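Wrapping a Small Gift Box Neatly (With Hardly Any Tape)

By Léonie Gaillard, 18 May 2024

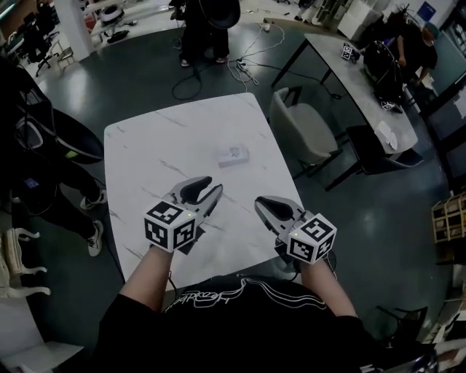
A small white box on a clear marble-patterned table, with no paper in sight.

I love wrapping little boxes. Big ones are a wrestle, but a small one takes a few minutes and looks wonderful at the end, and once you have the corners right you'll want to do every present in the house! This is the method I learned from Bohumila Koubek when we both did the Christmas counter at Berkwood, and I've hardly changed it.

What you need

A small rectangular box with a lid
Wrapping paper, not too thick (the very glossy kind cracks on the folds)
Sharp scissors
2 short pieces of double-sided tape, plus one for each end
Ribbon, if you like it

Clear the table first. I mean properly, mugs and post and all. A smooth top is best, and you want to be able to turn the paper round without lifting it. If yours is grooved or bumpy, put a big tray or a sheet of card down.

Step 1: Measure without a ruler

Lay the paper pattern side down and put the box on it, top facing down. Bring the paper up and over until it goes all the way round and overlaps by two fingers. Crease it there with your nail and cut along the crease.

Now the ends. The paper should stick out past each end of the box by a bit more than half the height of the box. Small boxes need much less than you think, and too much paper at the ends is what makes those fat, lumpy corners. Trim it!

Step 2: Wrap the middle

Fold the cut edge under by a finger's width so you get a clean line. Pull one side up over the box, then the folded side over that, and tape it down from underneath. Try to get the join along an edge of the box, where it more or less disappears. Keep it snug, but if the lid starts to bow you've pulled too hard.

Step 3: The ends

Push the two short sides in first and run your finger down each crease. You'll have a flap at the top and one at the bottom, both shaped like a triangle with the tip chopped off. Fold the top flap down flat. Fold the tip of the bottom flap in, bring it up and tape it. Stand the box on its finished end and do the other one the same way.

Step 4: Sharpen it up

My favourite bit. Pinch along every edge of the box between finger and thumb, all the way round. It takes ten seconds and the whole thing suddenly looks as if it came from a shop.

Step 5: Ribbon

For a small box use narrow ribbon. Go once round the long way, cross it underneath, come up the short sides and tie on top. Leave the tails long until the bow is how you want it, then snip them at a slant.

If the paper tears at a corner, a gift tag covers it nicely. Brown paper is very forgiving for a first go, and children can draw on it beforehand.

Next time: round tins, which need pleats.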